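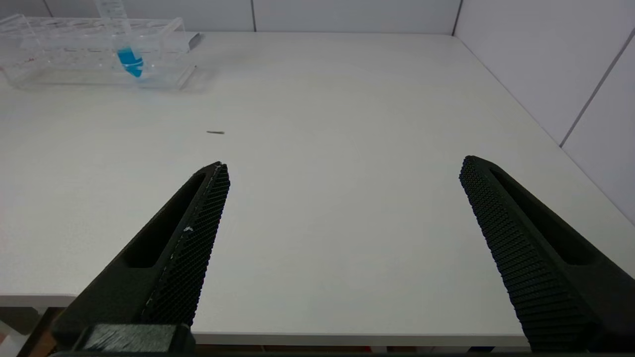
Ticket: Finger pad comparison, tube pick, Serutico gripper on bench arm
Opened by: Rekha Rodrigues
Assigned: Casimiro Tejada
Status: Pending vendor reply
The commanded opening and the opening reported by the Serutico controller disagree after a finger swap. With the old flat-pad fingers the two values matched to within the display resolution. With the nubbed pads they differ by 3 mm at full open, and the error is the same whether the move starts from closed or from mid-stroke. Wrist camera view at full open is attached with the ticket. Both fingertips are in view with the jaws apart, and the tube with the blue liquid is up and to the left of the left tip, so the same view can be used to check the pick approach. Arm was in the standby pose, no part in the jaws. Controller restarted twice, no change.

Wednesday, 9:40, C. Tejada
Checked the obvious items first.
Finger mounting screws: tight, both sides.
Tool definition on the arm: still had the flat-pad fingers loaded. Changed to the new set. The arm now places the tool point correctly, but the gripper readout is unchanged. Two separate faults, or one fault and one leftover setting.
Supply voltage at the gripper connector: 24 V nominal, steady during a full stroke.

Wednesday, 10:25, C. Tejada
Ran the open/close cycle 31 times at low force and logged the reported opening each time. The offset does not drift. That rules out slip in the drive, at least at this load. Then swapped the Serutico controller for the Drendura unit from the other bench, same gripper, same cable. The Drendura reads the correct opening. Put the Serutico back and the offset returned.

Wednesday, 11:10, G. Tunstall
Which firmware is on the Serutico? The earlier build stored the finger offset in the gripper profile and the later one stores it in the controller. If the profile was copied across from the old build, the offset is applied twice.

Wednesday, 11:30, C. Tejada
Later build. Profile was copied. Cleared the offset in the profile and left the controller value alone. Readout now agrees with the calipers at full open, at half stroke and at closed.

Wednesday, 13:15, R. Rodrigues
Confirmed on my side. Reopening the second half of the ticket: the wrist camera gives a false detection on the approach. The part finder returns the tube in the rack as expected and also a second candidate on the open table. Confidence on the second one is low but above our threshold.

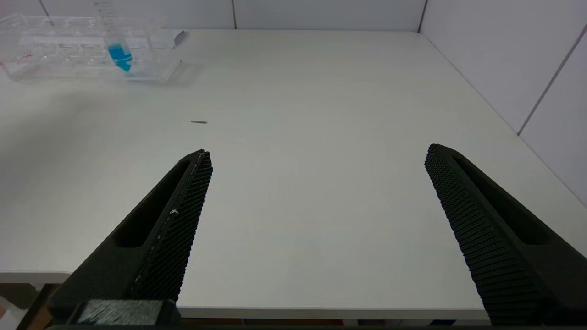
Wrist camera, gripper open. Second candidate is the thin dark item ahead of the left fingertip.

13:40, C. Tejada
Could be a piece of wire or a pin, I can't tell at this resolution. The finder is set to accept anything longer than 9 pixels on the long axis, which is too small for a tube at this height. Raised the minimum to 12 and the second candidate is gone. The tube is still found. Please leave the item where it is until the Figueroa camera has been run against the same layout, otherwise the two cameras are not being compared on equal terms.

14:20, R. Rodrigues
Agreed. Note for whoever runs the Figueroa: its default exposure is longer, and the white table may clip. Lock exposure before the first capture and save the value with the log.

Open items
Serutico to confirm that the double offset is a known issue with copied profiles. Sent to their support, waiting.
Figueroa comparison run, same standby pose, same minimum length. Assigned to G. Tunstall.
Flat-pad fingers to be refitted after that and the readout checked again with the cleared profile.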